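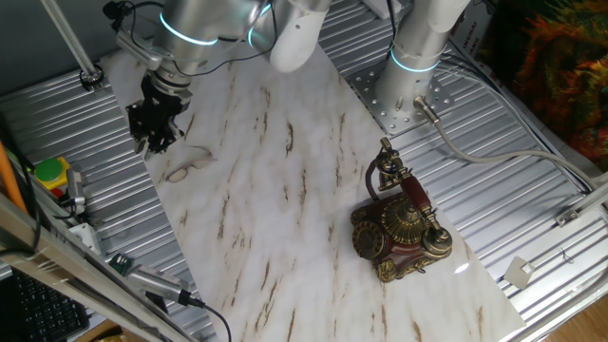
Chapter 5
Objects on a Surface: Arranging a Still Life

A still life begins before anyone picks up a pencil. Someone has to choose the objects, find a surface to put them on, and decide how far apart they should sit. In this chapter you will work with very few things at a time, usually two, and spend more effort on placing them than you may be used to.

Start with a difference in size. An old-style telephone with a rotary dial is tall, dark and full of ornament. A pair of folded eyeglasses is low, pale and nearly all outline. Set on the same white marble-patterned board, the telephone will be noticed first from almost any seat in the room. The glasses have to be looked for. Students often try to fix this by pushing the two together, and the glasses then get lost against the base of the phone. Leave a gap. The bare board between them is part of the arrangement, and you will be asked to draw its shape in Exercise 11.

Surfaces matter as much as objects. Veining in a stone pattern has a direction, and that direction will pull the eye along with it. Turn the board until you like where the streaks lead. Shiny parts such as gilded metal also need checking, as they pick up whatever light is in the room - windows included.

The drawing class at Stallent keeps a shelf of roughly 200 household objects for this work. You will not need so many. A clock, a cup, a shoe and a ball of string will carry you through to the end of the chapter.

Key terms: interval, ground, contour, highlight

Before you read on, clear a table at home and place two objects on it. Move only the smaller one. Make a quick sketch after each of 5 moves and keep all of them for the review on page 286.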